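Tultach 17 Basin Waste, Slotted, Domed Plug

Product group: Bathroom / Wastes and traps
Maker: Gimum
Finish: Chrome

The Tultach 17 is a push-to-close waste for basins with an overflow. The body is brass, the plug is brass with a chrome finish, and the seals are EPDM rubber. It is supplied with a top flange seal, a lower tapered seal, a backnut and a plastic washer. The trap is sold separately.

The slotted body lets water from the overflow channel enter the waste below the plug. Do not fit this version to a basin without an overflow. Order the unslotted Tultach 10 for those.

Fitting

Clean the outlet and check the ceramic for chips or raised glaze. Place the flange seal under the flange, lower the body through the outlet and turn it until the slots line up with the overflow channel. From below, fit the tapered seal, the washer and the backnut, in that order. Tighten by hand, then give a further quarter turn with a wrench. Overtightening is the usual cause of cracked outlets and is not covered by the warranty.

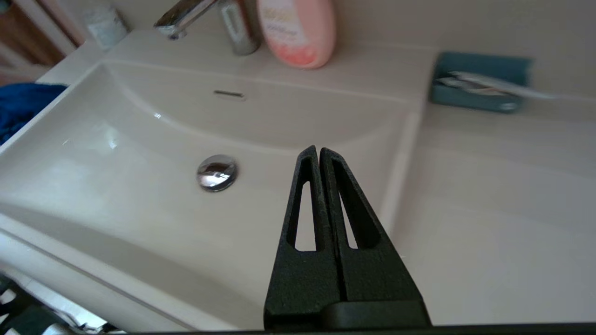
Silicone is not needed on flat outlets. Where the outlet is uneven, a thin bead under the flange is allowed – use a neutral-cure type and leave it overnight before running water. Plumber's putty must not be used, as it attacks the lower seal.

Care

The plug unscrews counterclockwise for cleaning. Remove hair and soap from the stem, rinse, and refit hand tight. Wash the chrome with mild soap and a soft cloth. Bleach, drain acid and scouring powder will dull the finish. In hard water areas, wipe the plug dry after use.

If the plug no longer stays down, replace the spring cartridge (Gimum part Dekby 4). The body can remain in place.

Warranty

10 years on the body, 2 years on the cartridge and seals. Keep the receipt. Claims go through the dealer where the part was bought.

Stock and orders

Held at the Biswas warehouse. The brushed finish is out of stock until May. For trade prices and orders of boxed sets, contact Mererid Prydderch at the Biswas sales desk.

Related items: Tultach 10 unslotted waste – Dekby 4 spring cartridge – Gimum bottle trap, chrome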